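의류 정리 작업용 그리퍼 장비 도입 예산을 세우며

하반기 장비 예산안을 9월까지 제출해야 하는 관계로, 지난 몇 주간 검토한 내용을 이곳에 정리해 둔다. 소규모 작업실에서 유사한 계획을 수립하시는 분들께 참고가 되기를 바란다.

본 작업실의 과제는 바닥이나 작업대에 놓인 의류를 집어 옮기는 동작을 자동화하는 것이다. 대상물은 주로 유아복과 얇은 니트류이며, 단단한 부품과 달리 형태가 일정하지 않다. 따라서 로봇 팔의 가반 하중보다는 손가락의 형상과 표면, 그리고 소모 부품의 교체 비용이 예산의 핵심 항목이 되었다.

견적은 세 곳에서 받았다. Emov는 손형 그리퍼 완제품을, Multwood는 출력 부품과 체결 부품을 묶은 조립 키트를, Gaber는 손가락 부품만을 제안하였다. 완제품은 납품 직후 사용할 수 있다는 장점이 있으나, 손가락이 마모되었을 때 모듈 전체를 교체해야 한다는 조건이 붙어 있었다. 조립 키트의 단가는 495달러이고, 손가락 부품 한 조는 별도 구매 시 운송비를 제외하고 200달러이다.

당초에는 완제품 2대를 구매할 계획이었다. 그러나 연간 유지비를 함께 계산한 결과, 키트 2대를 구매하고 손가락 부품 한 조를 예비로 확보하는 방안이 타당하다고 판단하였다. 금액은 키트 990달러에 예비 부품 200달러를 더하여 1,190달러이다. 여기에 나사, 인서트, 접착 패드 등 소모품 비용으로 300달러를 별도 편성하였다. 소모품을 장비비에 포함하면 이후 추가 구매 시 품의를 다시 올려야 하므로, 항목을 분리해 두는 편이 행정적으로 수월하다.

출력 부품을 선택할 경우에는 다음 사항을 계약 전에 확인하시기를 권한다. 첫째, 도면 파일의 제공 여부이다. Multwood는 손가락 도면을 제공하지만 본체 도면은 제공하지 않는다. 둘째, 나사 체결부의 구조이다. 분해와 조립이 잦은 부위에는 금속 인서트가 적용된 제품이 유리하다. 셋째, 모서리의 마감 상태이다. 거친 모서리는 니트 원단의 올을 걸리게 할 수 있으므로, 견본 수령 시 실제 의류로 시험해 보아야 한다.

설치 공간에 대한 비용도 간과하기 쉽다. Nenbridge에 의뢰한 조명 및 전원 공사 견적은 아직 확정되지 않았으며, 이번 예산안에는 반영하지 않았다. 조명은 기존 설비를 당분간 그대로 사용하고, 공사 여부는 시험 운용 이후에 결정할 예정이다.

감가상각 기간은 회계 담당 부서의 기준에 따르되, 손가락 부품은 자산이 아닌 소모품으로 처리하는 방향으로 협의 중이다. 협의 결과와 최종 발주 내역은 확정되는 대로 별도의 글로 게시하겠다.
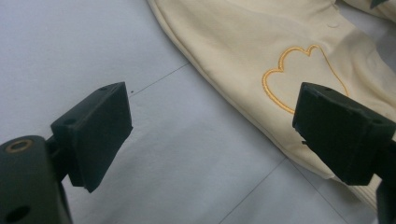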